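Jetach Panel Community
Forum index > Rewards and Redemption > Change to the redemption threshold for vouchers

Panel Office (Moderator)
Posted November 18, 2023

Members are advised that the minimum balance for redeeming a voucher will rise from 300 points to 457 points. The new threshold applies to every voucher in the Jetach catalogue, including those supplied by Itevent. Requests already submitted will be honoured at the old level. Points credited for completed surveys keep their present value, and the expiry rules are unchanged.

Questions may be placed in this thread. Matters concerning an individual account should be sent through the contact form.

Antonina Hordiienko
Panel Office

r_bondarchuk
Member

I should be grateful for clarification on one point. My balance stands at 310. I had intended to redeem it in April, together with my partner's, as each household member holds a separate account. Under the new rule neither of us could redeem, although both of us could do so today. Is it permitted to combine two balances at the same address?

Roksolana Bondarchuk

Panel Office (Moderator)

Balances cannot be combined. Section 4 of the membership terms states that points are personal to the account holder and may not be transferred, and this includes transfers within a household. You may submit a request at the old level until the catalogue page shows the new figure.

ykuzmenko
Member

I do not accept that this is a minor change. Short surveys on this panel pay 20 points. A member who is screened out of half of them, as I regularly am, will wait a good deal longer for the same voucher. The notice gives no reason for the increase, and I would ask the Panel Office to supply one.

I would add that the in-person sessions at Stisthorpe pay far better, but they are open only to members who can travel there during working hours.
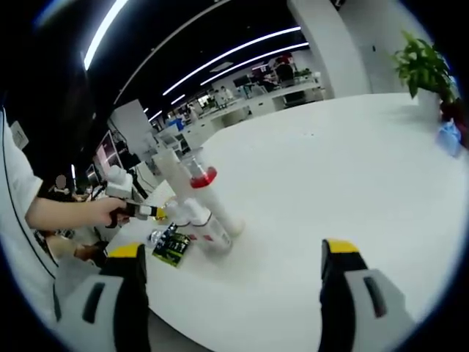 Those of us who live further away depend wholly on the online surveys, and it is our group that the new threshold affects most. A lower figure for members who have never been invited to a session would be fairer.

Yaroslav Kuzmenko

Pavliuk_I
Member

With respect to the previous contributor, I disagree. A separate threshold for some members would be difficult to run and would lead to complaints from everyone else. The panel operated by Hnatiuk asks for 710 points before anything may be redeemed, and its surveys are no shorter. I have belonged to both and consider the Jetach terms reasonable, even after this change.

I do agree that a reason should have been given.

Ivan Pavliuk

ykuzmenko
Member

The comparison with Hnatiuk is of limited use unless one also states what a point is worth on each panel. Mr Pavliuk has not done so.

Pavliuk_I
Member

That is a fair objection. I no longer have the Hnatiuk catalogue to hand and withdraw the comparison until I can check it.

m.tkachuk
Member

May I ask whether the change also applies to charity donations? They are listed on the same page as the vouchers but under a different heading, and the notice mentions vouchers only.

Miroslava Tkachuk

Panel Office (Moderator)

Charity donations are not affected and may still be made from 300 points.

In reply to Mr Kuzmenko, the increase reflects higher handling charges on low-value vouchers. His suggestion regarding members who have not attended a session has been passed to the rewards team. No undertaking can be given as to the outcome.

r_bondarchuk
Member

Thank you. I have submitted my request today and received the confirmation message. My partner's account was a few points short, so he will make a donation later instead.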